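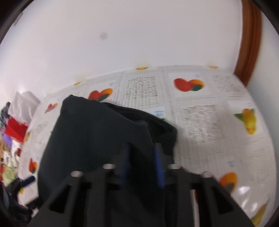 Workshop Notebook - Fork Service and Handling Complaint, Production 1000 Entry

Dec 5, 2022
Entered by Lucinda Lindgren, Jundovside Motorcycle Racing Workshop

The motorcycle was received from the transporter with the rider's complaint sheet attached. Sota Nomura reports front-end chatter on the entry to the long right-hander at Jundovside, worsening as the session progresses, and a tendency for the fork to stay down on the second of two closely spaced bumps. He does not report the same behaviour on left-hand corners. Azlan Mangundap has signed the sheet and adds that rear tyre wear was even across the tread.

Before any disassembly, static sag was measured with the rider's leathers and helmet on the seat-weight rig and entered in the setup book. The front figure agreed with the August entry. Preload was therefore left unaltered and should not be treated as the cause.

Rebound adjusters were counted in from the set position. The right leg reached its stop 4 clicks earlier than the left. The setup book shows both legs at the same position after the last meeting, and there is no signature against any later change. Colleagues are reminded that adjustments made in pit lane are to be written up the same day, including those made at the rider's request between sessions.

Strip-down, right leg

Fork cap removed, spring withdrawn and drained over the tray. The oil was darker than that from the left leg and carried a fine grey suspension which settled in the jar. The lower bushing has worn through its coating on the forward face. The upper bushing is serviceable but will be replaced as a pair. Inner tube runout was checked on the V-blocks and is within the manual's limit. No scoring was found on the chrome.

The damping cartridge is the Pallasell unit fitted before the season. One shim at the clamp end of the rebound stack has a visible crease at its edge. S. Oda examined it under the loupe and agrees that it should be discarded. I am not prepared to say that the crease explains the packing down on its own account, as the contaminated oil would produce some of the same symptoms.
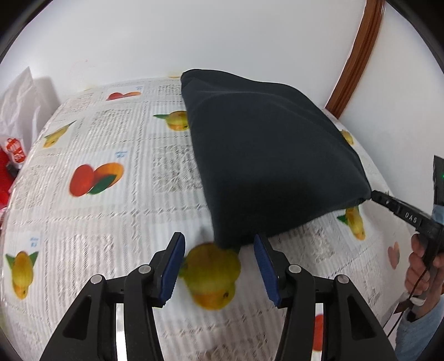

Dark cloth on the fruit-print tablecloth.

Strip-down, left leg

No faults of note. Seals were replaced as a matter of course. The cartridge was bled and returned with its original stack, and the stack order was copied to the setup book in case it is wanted as a reference for the right leg.

Reassembly

New bushings, oil seals and dust seals fitted to both legs. Oil was filled in stages with the cartridge stroked until resistance was uniform, then the level was set with the tube vertical and the spring out. The first attempt on the right leg was rejected, the tube having been left to stand for less than 20 minutes before the level was taken. It was repeated after lunch and accepted.

Both rebound adjusters are now at the same position from full in. Compression has not been changed. The axle was fitted and the fork worked through its travel with the pinch bolts loose, and only then were the pinch bolts brought up to torque. S. Pasaribu witnessed the torque check and has initialled the sheet.

Steering head bearings were inspected while access was good. There is a faint notch at the straight-ahead position - perceptible with the wheel off the ground, much less so with it on. The bearings have not been replaced. A set is on order from Nulier and the matter stays open.

Outstanding

- Cut a paper-filter sample from the right leg oil and file it with the discarded shim.
- Confirm with A. Mangundap who last handled the right rebound adjuster.
- Recheck axle pinch bolts after the first run.
- Rider to complete one steady run on used tyres before any further change to damping. Tyre pressures to be recorded hot, at the pit wall.
- Brake fluid is due. The front calipers were not opened today.

Labour booked to the job includes 40 minutes spent locating the cartridge holding tool, which was in the wheel bay drawer. It has been returned to the suspension board and should be kept there.

This site uses cookies to remember your preferences. Accept | Manage settings

Contact the workshop office | © 2022 Jundovside Motorcycle Racing Workshop | Back to top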